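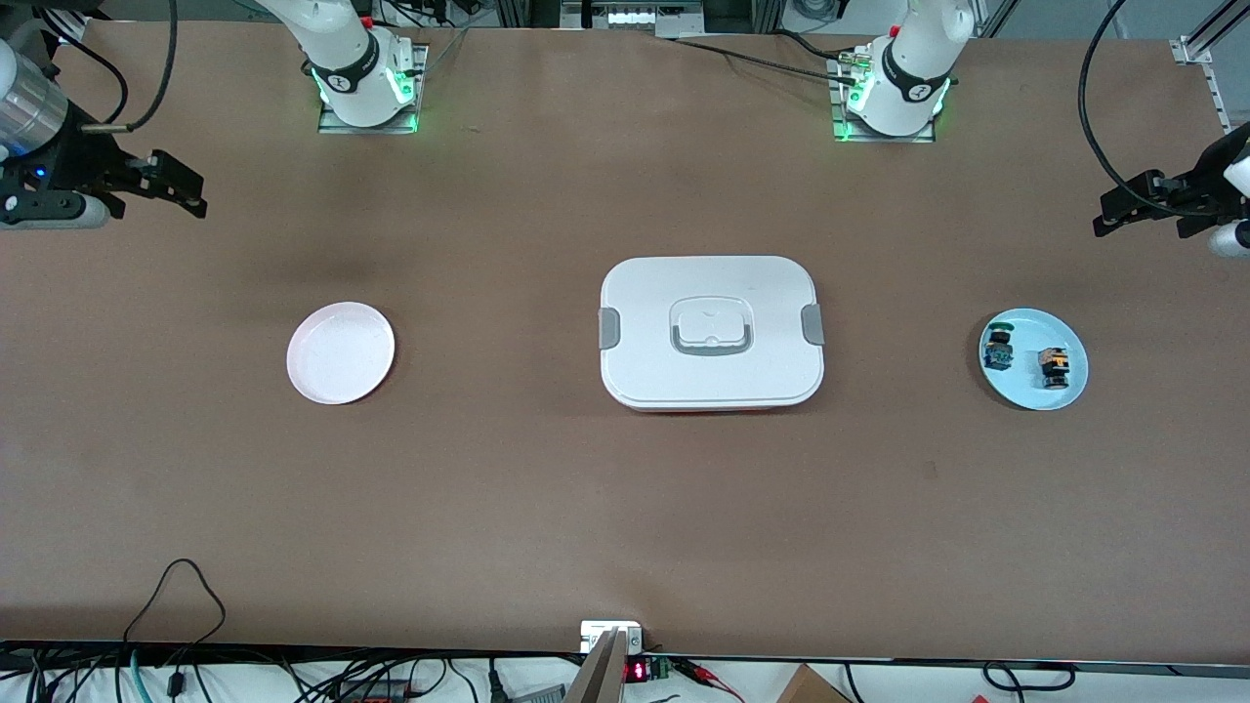 Workshop tips, part six: getting along with the arms

When we put a two-arm bench into the packing room at Paltik, I figured my job was going to be mostly standing there. Wow, was I wrong! I've run the kitting side for years (we pack small parts into boxes and trays for other shops), and the year since the bench came in has taught me more about plain old tabletop housekeeping than all the years before it. Most of what I learned is stuff you could use at any workbench, arms or no arms. Take the way we lay out a job: plate, lunch box, plate, all in one row across the middle, with the small parts on the blue plate and the pink one left empty, and all that bare brown tabletop on the near side kept clear. I do my own hand work in that same order now, and I'm quicker at it.

So this month it's all bench tips from the packing room. Thanks to everybody who wrote in about the drawer liners, I'll get to those in the next one.

Use plates for small parts

Magnetic trays are great until your parts aren't magnetic. A cheap dinner plate with a shallow rim keeps little cylinders from rolling off onto the floor, and you can get a finger (or a gripper) in over the edge without a fight. Go for plain colors. Patterned plates look cheerful and then you spend half the morning hunting for a black screw on a black flower. We bought ours from the discount bin and I'd buy them again tomorrow.

If you're buying several, get them in at least two colors and make up a rule. Ours is blue for parts going in, pink for anything that needs a second look. Write it on masking tape and stick it to the shelf so the evening people have the same rule you do.

Lunch boxes make terrific kit boxes

I will go on about this to anyone! A lunch box with side clips and a handle is stackable, it wipes clean, and it closes with a click you can hear across the room. We tried bags, we tried cardboard, we tried some very nice hinged cases from Grendlow that cost too much to lose. The lunch boxes won. We have 68 of them in rotation and I've thrown away two.

A few things about looking after them:
Wash the lids by hand. The dishwasher warps them and then one clip won't seat.
Put a drop of dish soap on a stiff clip and work it back and forth a few times, then rinse.
Store them with the lids off, or they get that closed-up smell.
Fold the handle the same way every time before you put the box out.

That last one I picked up from Jayson Lacson on the early shift. He was setting up for the arms and got tired of stopping to fix a handle that was up when it should've been down, so he just started folding every handle toward the back, even on the boxes he was going to pack himself. It spread through the whole room in a week.

Mark the spot, then trust the mark

Pencil works on a scuffed table. So does a tiny dot of nail polish, which survives wiping down and comes off with remover. Put one dot where the middle of each plate goes and one at each end of the box. You'll feel silly for a day and then you'll wonder why you ever eyeballed it. I've done the same thing on my kitchen counter at home for the cutting board and the scale (my family has opinions).

Tame the cables before they tame you

Any bench with powered gear grows cables, and ours grew a jungle. What has helped most is hook-and-loop ties in two colors, one for power and one for everything else. Leave a generous loop wherever something moves. Check underneath the table too, where loose ends love to hang down and catch a knee. Ours still needs a good evening's work on the left side, and I've got my name down for it in February. And please don't cut zip ties with a box knife. Side cutters, always!

What changed for the people

This is what folks ask me about when they hear where I work. On our slowest repeat job we used to do 98 kits on a good shift, all by hand, and by the end of it your thumbs were finished. The same job ran to 163 last month, with one person setting out plates and checking lids. The other person on that pair went over to repairs, which she'd been asking about for ages, and she's wonderful at it.

It isn't all smooth. The big Stotness order was almost 400 boxes and we did a good part of it by hand, partly on account of the parts arriving in three different sizes of foam. People are better at foam. There's also less chatting than there used to be across the table, and I miss it, so we moved the coffee pot over next to the checking station and that has helped a lot.

My advice if your shop is getting something similar: ask to be in the room when it's set up. Bring your own plates and boxes, the actual ones you use, with the chips and the stiff clips. The fellow from Cortés who did our setup was happy to have us hanging around, and half the layout we use came out of that afternoon. Learn where the stop button is before you learn anything else, and make sure every person on every shift has pushed it at least once.

Wiping down

Warm water, a little dish soap, a well-wrung cloth, and start from the back edge and come toward you. Skip the spray bottle anywhere close to electronics and wet the cloth at the sink. For tape gum, a dab of cooking oil on a rag, five minutes, then soap. Scuffs I leave alone.

Next time: drawer liners, and a reader's trick for getting the lid off a seized paint can with a bicycle inner tube.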